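Home | Program | Speakers | Notes | Venue

Speaker notes – Wenceslao Rosales, Osbridge session, 23/07/2018
Title: Tidying as a job – what changes when an arm does part of it

Slide 1. Introduce the site. Gindano prepares furnished rooms for short lets. Each room is cleared, cleaned and reset between guests. The work covered today is the clearing of desks and tables only. Floors and beds are still done entirely by hand.

Slide 2. Scale. 589 desk clearances in the period reviewed, starting in May. Of these, 200 were done by staff alone and the rest by staff and arm together. State clearly that the rooms were not assigned at random. Gülizar Tekin picked them by floor access.

Slide 3. Division of work before. One attendant per room, with a printed list. Sorting took most of the time: games back in their boxes, cutlery to the kitchen, paper to the trash, books to the shelf. Attendants did not think of this as sorting. In interviews they called it "picking up."

Slide 4. Division of work now. The arm lifts and moves objects on the desk. The attendant decides what counts as trash and handles fabric, liquids and anything broken. One attendant covers two rooms. Pause here, as this figure always draws a question about headcount. Answer: no posts were cut during the trial, and Gindano has made no commitment beyond it.

Slide 5. What attendants reported. Less bending and reaching. More waiting. Loredana Negri asked for the waiting time to be logged, and it came to some 70 seconds per desk. She uses it for the bed. Cinzia Zuccaro does not like leaving a bed half made and would prefer to finish one room first. Both methods are allowed.

Slide 6. Objects that cause trouble. Board games are the main group. A game is one item on the list but many items on the desk, and the parts differ in size.

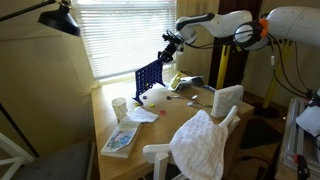
Thin flat parts are slower than upright ones. Spoons are acceptable if they do not overlap. Cushions and covers stay with the attendant under the Fabbri rules, section on soft goods – read the wording aloud if there is time.

Slide 7. Training and pay. Four hours of instruction, paid at the normal rate. Corrado Farina argued for a separate grade for attendants who supervise the arm. This is still open. Do not speculate on the outcome.

Slide 8. Next step. Drarkham site, 100 rooms, same checklist, waiting time logged from the first day. Leave the contact slide up during questions.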